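Work diary | Category: Standards and Good Practice

October 13, 2022

Today we finished the second draft of the rules for the assembly cell. Zhuoran Tian wanted them on one page. I told him it is possible only if we print very small, and in the end we have 11 rules on two pages, which I think is fair.

The longest discussion was about rule four, handling of processors. My first text said "The chip must be handled with care." Zhuoran asked me how a robot program, or a new person, should understand "with care". He is right. I have learned this many times in English and still I write such sentences. Now it says that the gripper may touch only the edges of the chip, that the chip waits in its own holder on the fixture plate until it is needed, and that the fixture plate may not be moved while the arm is enabled.
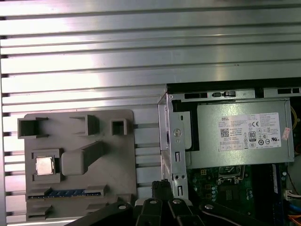

After that we talked about power. The Prastel handbook allows work inside an open case if the supply is switched off. The Trelline one asks also that the mains cable is removed and lies where the operator can see it. I prefer the second. It takes a few seconds more, and a switch can be bumped by an elbow. We took the Trelline wording, with small changes.

Loose cables made us some trouble too. I wanted to write that all cables must be tied back before a run, but in a used computer they are never in the same place twice. So the rule now says the operator checks the path of the arm by eye, at slow speed, before the first run on each new machine. Zhuoran will colour this line in the final version.

Still open: who signs the sheet when the shift changes in the middle of a job. In June we let both people sign and it became a mess. I will ask at Kong how they do it, they have more shifts than us.

I went home at 9, too late, and ate cold rice standing in the kitchen. Tomorrow I must check the spelling of "licence" in rule seven.

Recent entries
Labels on the emergency stop
Rornano visit, my notes
Why I keep a paper logbook
Speed limits near people, first draft

Search this diary
Enter keyword
Go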